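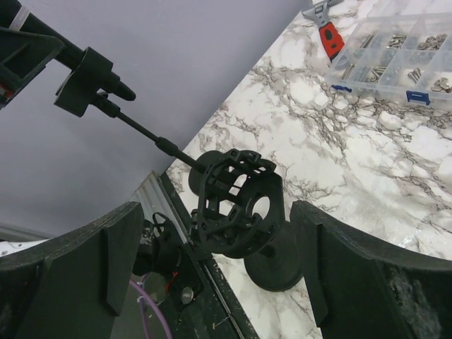
About Trurutov

Small shop, one question: can a machine do the chores yet? Short answer, some. Slowly.

Olga Domínguez started us in Ritgate in November with two benches and a list of 100 dull jobs. Sorting screws. Wiping down. Putting the wrench back. We try each one 30 times and write down what went wrong, then post the lot, good or bad. 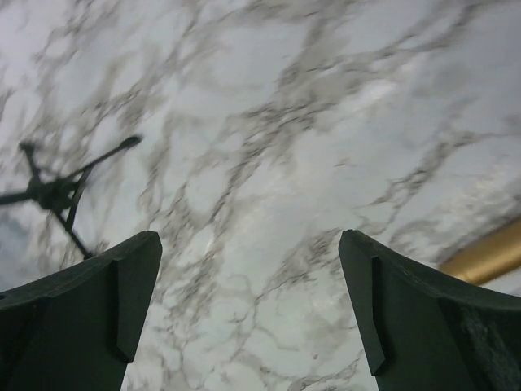

Open grippers over the marble top.

Where it stands: picking up one bolt, mostly fine. Picking up one bolt out of a full compartment, not so fine. Folding towels, dont ask. Anything shiny is still trouble. A person is faster at nearly everything on the list and we say so to customers before they spend a dime.
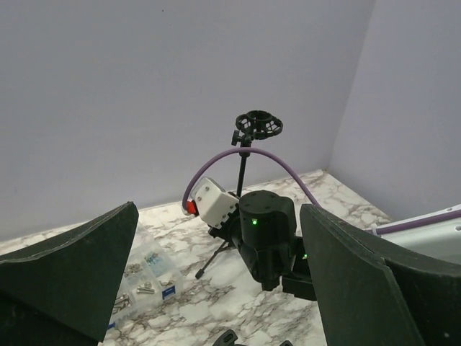

Arm, tripod stand and the hardware organizer.

Around 2,000 tries logged so far, most of them at the Mansilla bench. Trurkholm office does repairs and the phones. Visits by appointment, mornings are best. Got a chore you hate? Send it over, we'll add it too the list.

Page updated Mar 21, 2018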